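3.2 Cell set-up and upkeep

All drawer trials were run in the Fladovel cell, same table throughout, white board laid over the top. Curtains drawn both sides before each session. The board is wiped down and its position checked against the far edge of the table — a shift of 2 mm was enough to spoil the start poses in our first batch, which we threw out.

Grippers. Two hand-held units, Enance pattern, one per hand, each on its own cable. Cables leave over the front edge of the table and must hang free. Early on we taped them down and the left one pulled at the conector whenever the operator reached across; both leads were replaced on 21/07/2018 and no tape has been used after that. Jaw pads changed every 300 trials, plate screws retightened at the same time. Zero the jaws fully closed, then open, then closed again. If the two closed readings differ, repeat.

Object. Clear acrylic box with a drawer at the base (Fig. 4), set down left of centre on the board. Clear walls gave us trouble with depth, see Section 5. Drawer runners cleaned with a dry cloth, no oil. We did try oil in August, it crept onto the pads and cost us almost 500 trials.

Start pose: left gripper in front of the box, fingers towards the drawer; right gripper parked near the right front of the board, fingers pointing inwards. Logging starts once both are still.

Fig. 4. Drawer task, left gripper at the box and right gripper clear of it.
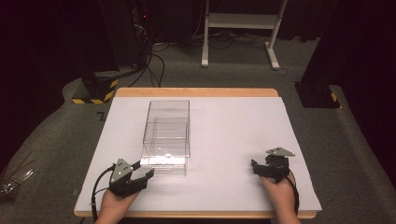 3.3 Calibration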